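Teaching with my hands full: a month of gripper demos

January 22, 2023

I've been meaning to write this one up for weeks, and now that my wrists have had a rest I can finally type it! For anyone new to the blog, I've been spending my evenings on a project called Flernwood, where we try to get a robot arm to tidy a tabletop by learning from people. We show it how to put things away, over and over, and then it has a go.

Back in the fall I was doing this with remote control. Rolland (the arm, it came with that name and it stuck) sat at one end of the bench and I steered it with a pair of joysticks. It worked, sort of. Picking up a sponge took me most of a minute, and every demo had that nervous little wobble in it where I was trying to work out which way was down. Guess what Rolland learned from me? The wobble! It would hover over a cup, dither left, dither right, and then grab it beautifully.

So this month I switched to hand-held grippers. You hold one in each hand, the jaws open and close as you squeeze, and the marker cubes on top let the software follow where each one is. I can't tell you how much nicer it is. My arms already know how to reach across a table. I got through 38 demos on the first evening, and with joysticks I'd have been lucky to manage half that before giving up and making toast.

The task right now is tools and the orange box with the front drawer. Scissors are my favorite thing to work with because they're so awkward. Grab them too close to the pivot and they swing, grab them by one loop and they flop open. I've settled on closing the right gripper on them and keeping the blade pointed away from me, then bringing them over to the box nice and level while the left one stays free.

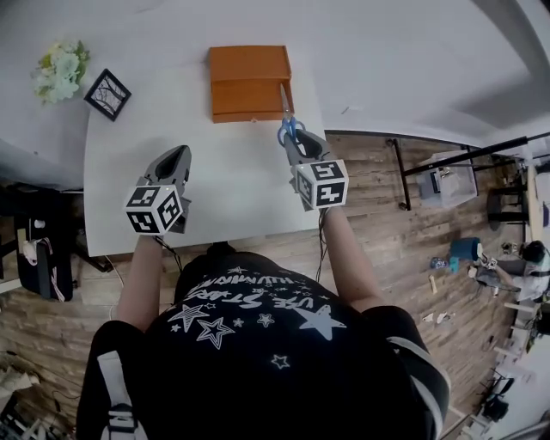

What I've learned so far

Slow down at the grab. My early demos were way too quick, and when I played them back the jaws were still closing while my arm was already on its way up. A short pause before lifting makes the data so much cleaner.

Move the clutter around. I keep a little picture frame and some fake flowers on the table, and I shift them every so often so that Rolland doesn't decide the flowers are a landmark (it did this with a coffee mug in the fall, and was completely lost once I washed the mug).

Mind the cables. Each gripper has one hanging off it, and if you cross your arms you will regret it. I start every demo with my hands apart now.

Throw out the bad ones the same night. I had 75 demos saved after the second session and kept all of them, fumbles included. Going back later to sort them was miserable.

The goal is 200 good ones for the scissors by the middle of February, then I'll train on the whole lot and see what Rolland makes of it. If the drawer goes well I want to try a two-handed job next, maybe holding a jar steady with one side and twisting the lid with the other. I've already ruined one jar practicing.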